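How to Check a Used Phone Before You Pay

Updated Sun 12 May

The steps apply to Android phones bought through Carotlow, Skimine or a similar resale site. Allow 17 minutes per device.

1. Dial *#06# and compare the number shown with the one on the box. If they differ, stop.

2. Open Settings, then Accounts. Every account must be removed before the reset — a phone reset with an account still on it will lock at setup.
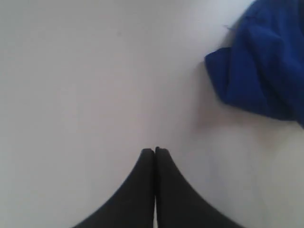

White work surface

3. Insert your own SIM and make a call. Test the speaker, the earpiece and the microphone separately.

4. Charge for 17 minutes with a known good charger and note the percentage before and after. On budget models, check the battery cycle count if the menu lists it. Over 500 cycles, plan for a new battery. Over 600, ask for a lower price.

5. Wipe the screen with a folded cloth, then set brightness to 40 percent and open a plain gray picture. Look for lines, spots and burn-in.

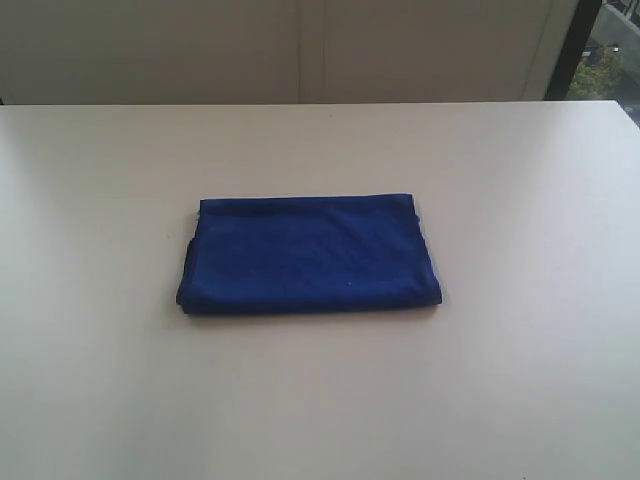 6. Run the factory reset from the Settings menu and complete setup to the home screen.

7. Pay, and keep the seller's receipt with the IMEI written on it.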